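Chapter 6
Cleansers and the Skin Surface

6.1 Scope of the chapter

A facial cleanser has to remove sebum, sweat residues, make-up and airborne dirt from the outer layer of the skin. It should do so without taking away too much of the lipid that holds that layer together. The chapter deals with rinse-off products for the face. Leave-on exfoliants are treated in Chapter 8.

The reader should already know the structure of the stratum corneum (Chapter 2) and the meaning of pH (Chapter 3).

6.2 Surfactants

Most cleansers depend on surfactants. Each surfactant molecule has one end that mixes with water and one that mixes with oil. Above a certain concentration the molecules gather into micelles, and oily matter is carried off inside them when the face is rinsed.

Surfactants are grouped by the charge on the water-loving end. Anionic types foam well but tend to be harsher when used alone. Amphoteric and non-ionic types are milder and are often blended with them. Traditional soap is anionic and alkaline, and leaves many users with a feeling of tightness.

6.3 The Mollen comparison

Kumaresan Shenoy compared two washes at the Mollen clinic in Vultotcombe. In July, 358 clients were given either a soap bar or the Iltine gel, a blended product at pH 5.5, and used it twice daily for 14 days. Clients scored tightness, stinging and visible flaking on a printed card. The clinic received 1,140 cards, as most clients returned more than one. Scores for tightness were lower in the gel group. Scores for stinging did not differ enough to support a conclusion.

Two limits should be noted. Room humidity was not recorded, and clients knew which product they had been given.

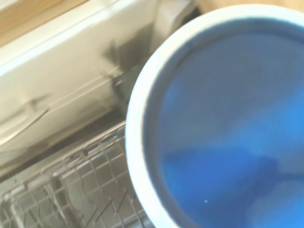
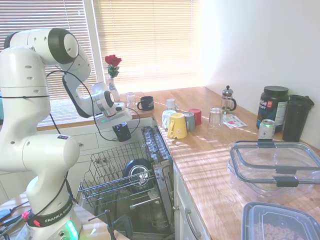 Franka Emika arm at the open dishwasher.
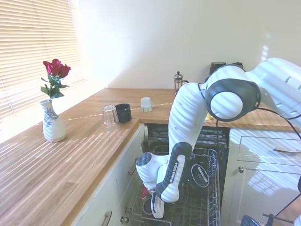 6.4 Contact time and water temperature

The effect of a cleanser depends partly on how long it stays on the skin. Long contact allows more surfactant to bind to protein in the outer layer, and bound surfactant is not fully removed by rinsing. Hot water increases the loss of lipid. Lukewarm water is therefore advised for all skin types in this book.

The Bangera scale, introduced in the next section, is used to record dryness before and after cleansing.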